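**What finish do Ekine benchtops ship with?**
None. Tops are sanded and supplied raw. Apply oil or a water-based clear coat to all six faces before installation, including the underside.

**How much colour variation is normal?**
Light and dark boards are mixed in every batch. Model 508 is sorted for paler tones — other models are not.
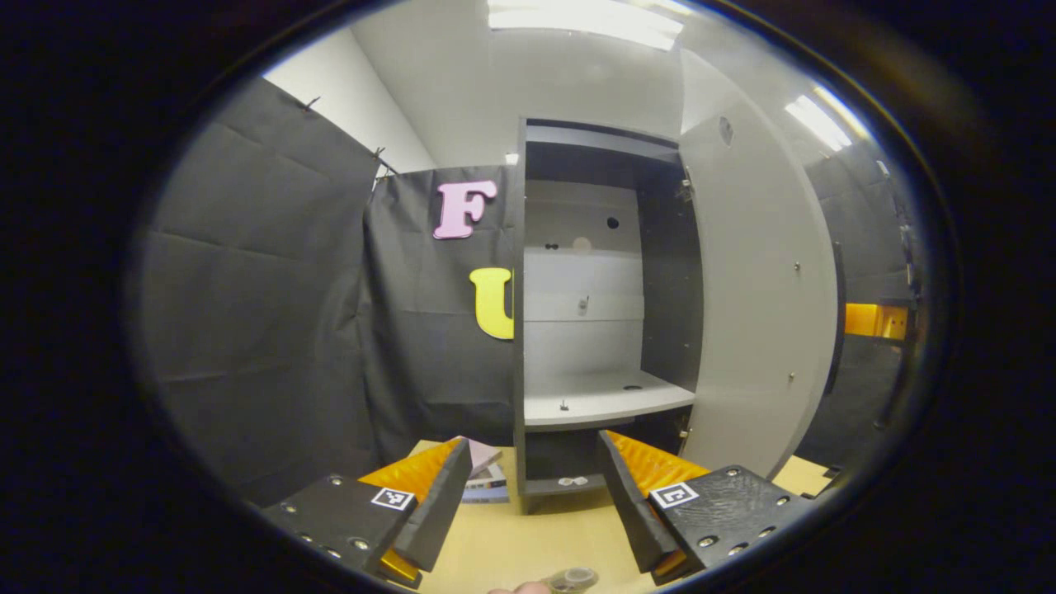 *Light tan wooden tabletop.*

**Can I cut a top to length?**
Yes. Use a fine-tooth blade and reseal the cut end the same day.

**How often should I re-oil?**
Every 4 months in a kitchen. Desks need less.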